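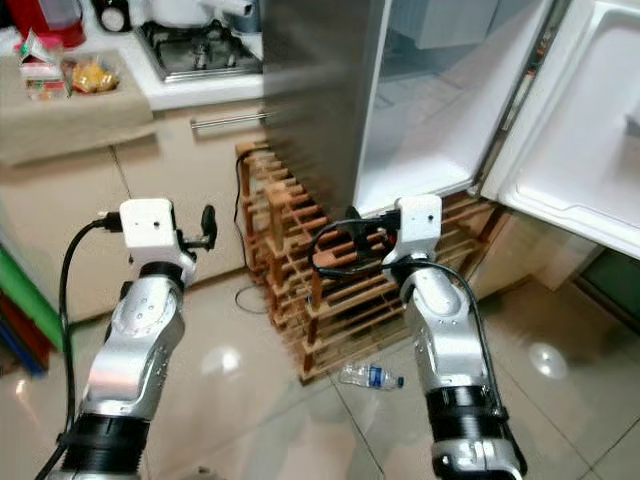 Fridge door won't stay shut after moving house, freezer side is fine

Posted in Kitchens and Appliances by Marlina Chin

We moved to Sendthorpe in January and brought our two-door fridge freezer with us. It had been fine for years in the old house. Since the move the fridge door doesn't close by itself the way it used to. You have to push it the last couple of inches, and if someone walks off without pushing, it stays slightly open and the alarm goes after a few minutes. Twice it has been left like that overnight with the alarm switched off and I threw out milk and some chicken.

Things I have tried so far. I cleaned the rubber seal with warm water and washing-up liquid. I moved the heavy jars out of the door shelves. I checked that the drawers inside are pushed all the way back. None of it made much difference, although the door felt slightly better with the jars out.

The floor in this kitchen is old quarry tile and not very even. The removal men put the fridge in place and I don't think they adjusted anything. It doesn't rock when I lean on it.

A repair firm called Otton quoted me £84 to come and look, which doesn't include parts. Before I pay that I would like to know if it is likely to be the seal, the hinge, or something I can sort out with a spanner. The fridge keeps its temperature well enough when the door is shut properly. I have a thermometer in there and it reads 5 degrees on the middle shelf.

Also, if it does need a new seal, is that a job a normal person can do?

Cadwaladr_kitchens

I fitted kitchens for a long time and moved a lot of fridges in and out. It is very probably the levelling. A fridge that doesn't rock can still be leaning forwards, and a door on a fridge that leans forwards will hang open. Most of them are meant to tilt back very slightly so the door swings closed under its own weight for the last part.

Put a spirit level on top, running from front to back. You want the bubble a little towards the front, meaning the front is the higher end. Then turn the level round and check side to side, where it should be dead level. If you haven't got a level, open the door to about halfway and let go. If it drifts further open, the front is too low.

To adjust it, take off the plastic strip along the bottom at the front. Most pull straight off, some have a screw at each end. Behind it there will be either two feet that screw up and down or two rollers with an adjusting bolt. Get someone to push back gently on the top of the fridge to take the weight off the front while you turn them. Do half a turn on each side, then try the door again. On mine it's clockwise to raise, but they vary, so watch which way it moves.

Don't go mad with it. If you lift the front too much the doors will slam, and on some models the water from the defrost drain doesn't run where it should. You are only after a few millimetres.

On an old tile floor you may find one foot is sitting in a grout line. If so, shift the whole thing slightly or put a thin piece of hard plastic under that foot. Don't use folded cardboard. It goes soft and you will be doing this again by Christmas.

When you put the strip back, make sure it clips in fully. I have been called out to a door that wouldn't shut, and the strip was sticking out and catching the bottom of it.

Do all this before you spend anything on a seal.

Justine

Check the seal too though. Ours went hard and we had the same thing. Put a bit of paper in the door, shut it and pull. If it slides out easy the seal is no good there. We got a new one online for just over £40 and my husband did it in an evening. Make sure you get the right model number, the first one we ordered was the wrong one and they wouldn't take it back.

Peterw

To add to the paper test — do it at several points all the way round, not only at the handle side. The hinge side is where moved fridges tend to go wrong, as the seal can get folded over in transit if the door has been taped shut and the fridge laid on its side. If you find a folded bit, warm it with a hairdryer on a low setting, keep the dryer moving, and ease it back into shape with your fingers. Then close the door and leave it shut for a couple of hours with something against it. I've had seals recover completely from this.

As for whether you can fit one yourself, it depends how it is held on. On many modern fridges the seal pushes into a groove in the door and there are no screws at all. You pull the old one out starting from a top corner and press the new one in, corners first, then the middle of each side. Soak the new one in warm water beforehand so it isn't stiff from being packed. Older ones have a metal or plastic strip under the lip with a lot of screws in it. Those take longer, and you only want to loosen the screws, as the strip often holds the door liner as well.

Two other causes I'd look at. The hinge at the bottom sometimes has a small plastic cam that pulls the door closed for the last bit. They are cheap, but they crack, and if the door was taken off to get the fridge through a doorway it may have been put back without it. Did the removal men take the doors off? The other is the flap between the doors, if yours are side by side and there is one. It is usually fixed to the edge of one door and has to be folded in the right direction or the door bounces back open.

Marlina Chin

Thank you all. They did take the doors off, as the back hallway is narrow, so I will look at the hinge. No flap on mine.

I borrowed a level on Saturday and the front is definitely lower than the back. I raised both feet by a turn and a half and the door now swings to from about a hand's width, which it wasn't doing before. The right foot was partly in a grout line, as Cadwaladr_kitchens said it might be, so I still need to move the fridge over a bit when there is someone here to help.

The paper holds everywhere except near the bottom corner on the hinge side. I'll try the hairdryer on that and leave Otton for now.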